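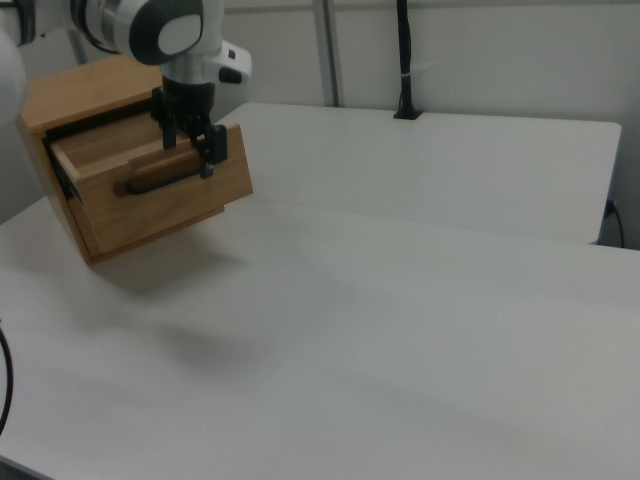 Gutitz opens furniture repair and lending point in former post office

December 12, 2025

Residents of Gutitz can now bring damaged furniture for repair, or borrow a piece for a limited time, in the old post office on the market street. The new service opened its doors this week after almost two years of planning. It is run by the town together with Nasow, a small company which already has a similar shop in Steltolstead.

The idea is simple. A person who has a chair with a weak leg, a chest with a drawer that sticks or a small cabinet with a broken hinge can leave it at the counter and receive a paper with the expected price. Small repairs should be ready in 16 days. For larger work the customer gets a call first, and the work starts only when the price is accepted.

In the second room there is furniture for lending. Students, families who wait for their new home and people who have guests for the holidays can take up to three pieces for two months. A deposit is necessary, but there is no fee for the lending itself in the first season. Beds and mattresses are not part of the offer.

The town says that it wants to reduce the amount of furniture which ends in the bulky waste. In November the collection trucks in Gutitz picked up 376 pieces of furniture, according to the town office. Many of them were still in a usable condition, and small wooden pieces were the largest group. The collection for bulky waste will continue as before, with the same dates and the same phone number.

The plan was not without discussion. Some shop owners on the market street wished for a café or a drugstore in the building, which stood empty since the post office moved to the train station. Others had worries about parking. The town has now marked places for short stops behind the building, where people can unload heavy things. The entrance from the yard has no steps.

The renovation also took longer than expected. Under the old floor of the counter hall the workers found damage from water, and the boards had to be changed completely. The opening was first planned for the summer. The old mail slots on the back wall were kept, and they are now used for screws, handles and other small parts.

Wood and spare parts come mostly from Cabrera, a timber yard outside the town. The yard gives its cut-off pieces at a low price, and it takes back what is too small for use. Paint and varnish must be bought by the customer if a special color is wanted.

The repair point is open in the mornings on working days and one afternoon each week, until six. It stays closed between the holidays. Whoever wants to give furniture away should send a photo by e-mail before, because the storage room is small and already quite full – upholstered sofas cannot be accepted at the moment.

A first evening course is planned for the new year. Participants will learn how to glue a loose joint and how to treat old wood with oil. Places are limited, and the registration is possible at the counter or at the town library.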